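Section 4: Covering the table and opening the refill packs

Read this section before you use the Pliter craft table kit for the first time. You will need the cover sheet from the kit, a soft cloth, a small dish and one refill pack.

4.1 Covering the table

1. Clear the tabletop and wipe it with the cloth. Let it dry.
2. Unroll the cover sheet with the printed code facing down. The sheet is 900 mm long and 800 mm wide.
3. Line up one long side with the side of the table where you will sit.
4. Smooth the sheet from the middle outward with the flat of your hand. Small wrinkles are fine. Press out any ridge that would make a dish rock.
5. If your table is deeper than the sheet, leave the bare strip at the far side. Keep drinks off it.

Note: Do not tape the sheet to a varnished or waxed table. Use the Jukport clips, sold separately, or set a book on each far corner.

Caution: The sheet is paper. It will not stop spilled glue or paint from soaking through. Replace it when it gets wet.

4.2 Opening a refill pack

Refill packs come folded to save space, and most are creased by the time they reach you. Creasing does not affect the contents.

1. Hold the pack over the middle of the sheet, well in from the sides.
2. Find the end with the printing and turn it up. Let the contents settle toward the plain end.
3. Take hold of the pack from both sides and keep it steady. Do not squeeze the plain end.
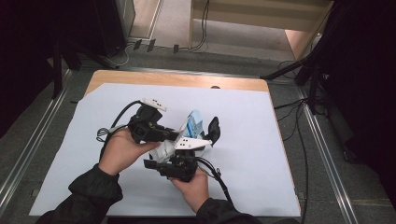 Figure 4-1. Holding the pack over the cover sheet, printed part up.

4. Straighten the folds before you tear anything. A pack torn while folded tends to split down the side.
5. Tear across the top, just below the seal. If it will not tear, snip it with scissors.
6. Tip the contents slowly into the dish.
7. Put the torn strip in the trash right away — it sticks to the sheet and is easy to lose.

Caution: Keep packs and torn strips away from small children and pets.

Note: Packs marked Srour have a second seal under the first. Open both before tipping.

4.3 Clearing up

1. Close the dish or pour what is left into a jar with a lid.
2. Lift the two near corners of the sheet and fold them toward the far side, so that scraps collect in the crease.
3. Carry the sheet to the trash and shake it out. A clean sheet can be rolled up and used again.

To order more sheets, ask for part 496. For missing or damaged packs, write to Birdie Yazzie at Jundesura parts service and include the code from the back of your cover sheet.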